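거실 휴지통 정리 기록
작성 4/4/24, Bilora 생활설비 노트

이 페이지는 거실과 작업방에서 쓰는 소형 휴지통의 관리 상태를 모은 갤러리이다. 대상은 뚜껑 없는 원형 통이며, 봉투를 씌우지 않고 종이류만 받는다. 음식물, 젖은 휴지, 건전지는 주방 쪽 분리함으로 보낸다. 항목별 설명은 한두 줄로 제한했고 세부 치수는 생략하였다. 초안은 Yolanda Tillman이 썼고 용어는 Darnell Delacroix가 손보았다.

비우는 주기
거실 통은 주 2회 비운다. 작업방 통은 영수증과 포장지가 많아 따로 정하지 않고, 내용물이 림 아래 손가락 두 마디까지 차면 비운다. 12월에는 택배 포장재 때문에 두 통 모두 주기가 짧아졌다.

압축
구겨진 종이는 부피의 대부분이 공기다. 손바닥으로 수직으로 누르고, 벽 쪽으로 비스듬히 밀지 않는다. 얇은 플라스틱 통은 측면 하중에 약하며 림부터 벌어진다.

림 손상
한번 갈라진 림은 접착제로 붙여도 오래가지 않는다. 순간접착제는 2주 만에 떨어졌고, 천 테이프는 가장자리에 먼지가 붙어 제거하였다. 갈라진 단면은 손목을 긁으므로 팔을 넣을 때 반대쪽으로 통을 돌려놓는다. 균열이 바닥 쪽으로 진행하면 교체한다.

잔부스러기
통을 뒤집어 털면 작은 종잇조각이 타일 줄눈에 끼인다. 큰 뭉치를 손으로 먼저 꺼내고 나머지는 신문지 위에 턴다. 림 바깥에 붙은 가루는 마른 솔로 쓸어내린 뒤 물걸레를 쓴다. 순서를 바꾸면 가루가 뭉쳐 자국이 남는다.

바닥과 소파 주변
소파 팔걸이 옆은 조각이 가장 자주 발견되는 위치다. 청소기 노즐은 팔걸이 아래까지 들어가지 않으므로 손으로 줍는다. 맨발로 다니는 집에서는 스테이플러 심을 먼저 확인할 것. 심이 박힌 종이는 통에 넣기 전에 심을 뺀다.

세척
내벽은 중성세제를 푼 물 500 ml로 닦고 거꾸로 세워 말린다. 물기가 남은 상태로 종이를 넣으면 바닥에 달라붙는다. 표백제는 쓰지 않는다. 검은색 통은 얼룩보다 세제 자국이 더 눈에 띄므로 헹굼을 한 번 추가한다.

교체품
Ledmont의 원형 통과 Brikatus의 사각 통을 비교 중이다. 사각 통은 벽에 붙이기 좋으나 모서리에 부스러기가 남는다. 원형은 닦기 쉽고, 림이 말린 형태라면 누르는 힘에도 덜 벌어진다. 비교가 끝나면 결과를 이 페이지에 추가한다.

종이를 꺼낼 때의 자세
통을 두 발 앞에 두고 위에서 팔을 곧게 내린다. 남은 손으로는 바닥에 떨어진 조각을 줍는다. 허리를 오래 굽히기 어려우면 소파 끝에 앉아서 해도 무방하다.
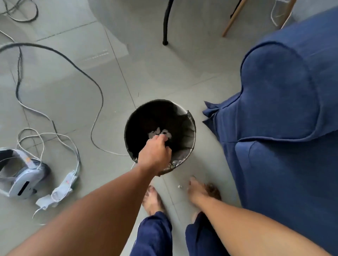
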